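Totberg Community Help
Furniture and Rooms > Care and Cleaning

Marks on matte white tables in a shared room

Posted by Zudonen Residents' Office

Our office is responsible for the shared room on the third floor (Room 303), which is booked for card evenings, sewing, homework help and the occasional committee lunch. The tables have a matte white finish. They were bought secondhand, and no care instructions came with them.

Since April the tops have looked gray by the end of most evenings. Ordinary dish soap takes off food and ink, but faint scuffs remain and seem to come back in the same places. A resident has suggested a melamine sponge. Another has suggested furniture polish. We would like to know whether either product is suitable before we put instructions on the wall, as over 608 residents have access to the room and any method we post will be followed many times.

We would also welcome advice on whether the tops can be refinished at a reasonable cost.

3 replies

Fashola Hall Bookings
Posted at 9:40 a.m.

Please do not use furniture polish. It leaves a film on a matte surface, the film holds dust, and the table will look worse within a few days. It also transfers to paper and fabric, and your sewing group will notice that first.

A melamine sponge is a very fine abrasive. It will remove a scuff, and if it is used in the same spot every week it will leave a shiny patch that cannot be reversed. Our hall permits it only for single marks, damp, with light pressure, and only by staff.

For everyday cleaning we use the following:

Brush off crumbs and grit before any cloth touches the table. Grit dragged under a damp cloth is the cause of most fine scratches.
Wipe with warm water and a small amount of dish soap on a microfiber cloth.
Wipe again with plain water. Soap residue dries gray and is often mistaken for wear.
Dry with a second cloth.

We spent $713 on replacement tops before we changed our routine, and the rinse made the greatest difference.

cornerdesk2
Posted at 11:15 a.m.

Baking soda works. I have used it on mine for years.

Kirkis Reading Room
Posted at 2:05 p.m.

We agree with the first reply. Baking soda paste is also abrasive and should be tested on the underside before use.

On refinishing: this depends on what the tops are made of. A painted top can be sanded and repainted, with several days out of service while it cures. A factory-laminated top generally cannot be refinished at a sensible price — replacement is usually cheaper. If you are unsure, look at the edge and the underside, where the core and any separate surface layer are often visible.

We would also suggest accepting a certain amount of wear. Matte white shows everything, and faint scuffs and small dark specks are normal on a table in regular use. Loose particles should be brushed away first, so that whatever remains can be judged properly.

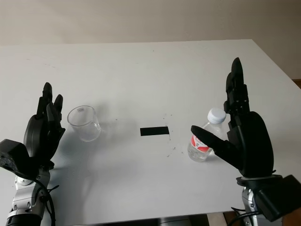

More in Care and Cleaning

Removing label adhesive from shelving
Felt pads or plastic glides for stacking chairs
Water rings on varnished window ledges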